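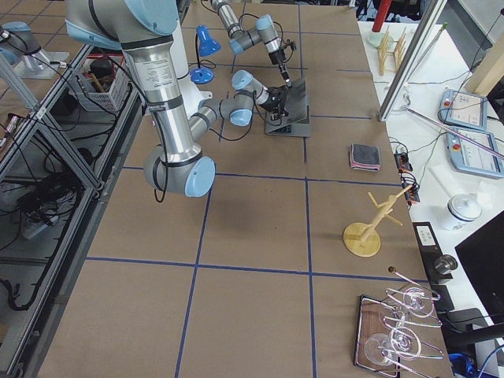 Soledad Salinas

Notes for the two-arm unit, Robles workshop course

Welcome back, everyone! We finally get to work with both arms at once, which I have been looking forward to since May (and I know some of you have been asking me every single week). Please read this through before you come in, even if you did the one-arm unit with me and feel you could do it in your sleep.

The blue tape on the table is our map. When you plan a move, say out loud which square you are starting from and which one you are heading to, so your partner on the other pendant can follow along. Both pendants live on the white side table, and each has its own red stop button. Find yours before you touch anything else, and keep a hand near it.

Teams are 3 people: one for each pendant and one to keep the log. Your Tukis log sheet has room for 14 moves, so write small or bring a second sheet.

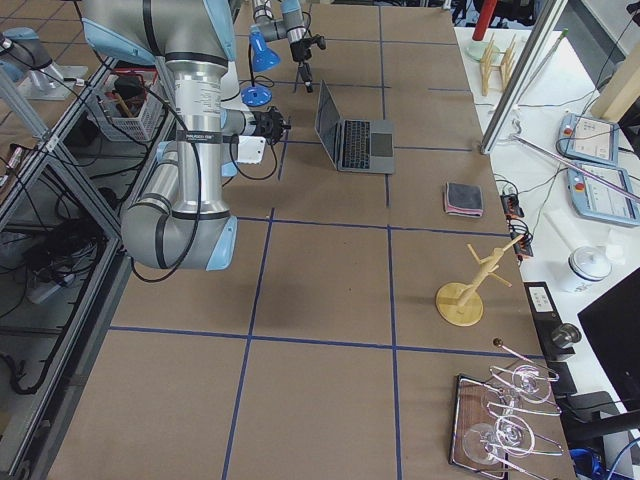 Moving things near the glasses

Go slowly, please! Plan your path well clear of the wine glasses, and talk to each other the whole way through.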